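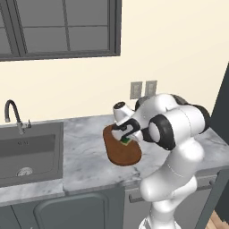
Robotic arm and cutting board in a simulated kitchen.

Cundby Pasture Diaries, data card

Summary

The Cundby Pasture Diaries are a table of grazing records collected from farms that took part in the Bostel advisory course. In the course, every farmer keeps a diary of the herd moves: which paddock, which day in, which day out, how many animals, and how high the grass was before and after. The diaries were written on paper. We typed them, cleaned them and put them in one file, so that advisors and students can work with them.

The file contains records from 69 farms. Most are cattle farms and a smaller part keeps sheep. Farms with both have a separate line for each species.

Files

diaries.csv is the main table, with one line for each grazing period of one paddock.
paddocks.csv gives the area of each paddock in hectares, the main soil type and if there is permanent water.
farms.csv gives the farm code, the rainfall class and the year the farm entered the course.
notes.txt has remarks of the farmers which we could not put into a column. Please read it before you decide that a strange value is an error.

Columns in diaries.csv

farm_id: code of the farm. The names are removed.
paddock_id: code of the paddock, unique only inside one farm. Always join on both codes.
day_in, day_out: day number counted from the start of the farm's diary.
head: number of animals.
lsu: the same animals in livestock units, calculated with the Farooqui table that the course uses.
height_in, height_out: grass height in centimeters, measured with the plate or with a ruler (see the column method).
method: plate, ruler or eye.
residual_kg: estimated dry matter left per hectare.
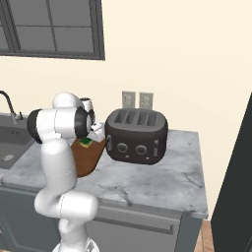 For residual_kg we applied a simple rule. When the farmer did not write an estimate, the field stays empty, and we did not fill it from the grass height. Values under 1000 are common at the end of the dry months and are usually real. Values over 2000 in a paddock that was just grazed should be checked against the remarks. Often the herd was moved out early for some other work.

How the data was prepared

Each diary was typed one time by a student and read one time by a second person against the paper. Rodrigo Alcaraz wrote the checking script and decided the unclear cases together with the advisor of the farm. If a page could not be read, we left the period out and wrote "gap" in the remarks. The last diaries arrived in November, and these have been read only one time. They have the value 0 in the column checked.

Known problems

The farmers of the Daker group measured in inches during their first season. We converted the values, but the rounding is visible and you will see the same few heights many times.

Grass height by eye is very different from person to person. I would not compare it between farms.

Rest periods are not stored. You can calculate them from two following lines of the same paddock, but be careful at the gaps.

Farms in the course pay for advice and want to change their grazing, so they are not a fair sample of the region. Please do not use the table to say what the average farm does.

Use

You may use the data for teaching and research with the name of the dataset mentioned. Please do not try to find out which farm is behind a code. Some of them are easy to guess for a neighbor, and the farmers shared their diaries on this condition.

If you find a mistake, send the farm_id, the paddock_id and the day_in, and we will look at the paper again.

Contact: Rodrigo Alcaraz, Cundby Pasture Diaries | © Cundby | Back to top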